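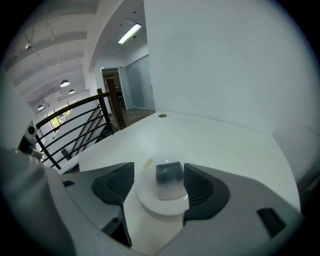
Small companies should put labels on everything, and the labels should say more than a name.

I came to this view at Stikmont, a repair and parts business where I spent 13 years, most of them in the stockroom. When I started, the shelves were organized by memory. Delwyn Maihi knew where every bracket and fuse was kept, and if you needed one you asked him. It worked well enough until he took six weeks off in February for a knee operation. We reordered parts we already had. One customer waited 20 days for a switch that was in a coffee can behind the door.

The usual answer is to buy software. We bought some later, and it helped, but software only knows what people tell it. A system can say there are 257 of something in stock and be no use at all to a person holding an unmarked part and wondering what it is. The record and the thing have to be tied together, and the cheapest way to do that is a piece of paper stuck to the thing or set down next to it.

Most labels are bad. They carry a part number and nothing else, and the person who wrote them assumed the reader would already know the rest. Suryani Tjoa, who took over the stockroom after me, writes four things: what it is, what it fits, where it came from, and the month it was put there. The last one matters more than people expect. An old label tells you to check before you trust it. An undated label tells you nothing, and people trust it anyway.

I have heard the complaint that this takes too long. It takes me half a minute to write a decent label. Looking for a part that has lost its name can take an afternoon, and then somebody orders a new one and the old one stays on the shelf for years.

There is a fairer complaint, that labels go stale and a wrong label is worse than none. I agree with the first half. Labels do need to be pulled off when things change, and most shops are lazy about it. But a wrong label can be noticed and fixed. With a blank box there is nothing to correct, so it gets moved from shelf to shelf until it is thrown out.

If I were starting again I would spend less on shelving and more on pens that don't fade. I would also make it a rule that whoever puts an item down writes the label, before lunch if it came in that morning. Leaving it for the end of the day was how we ended up with the coffee can.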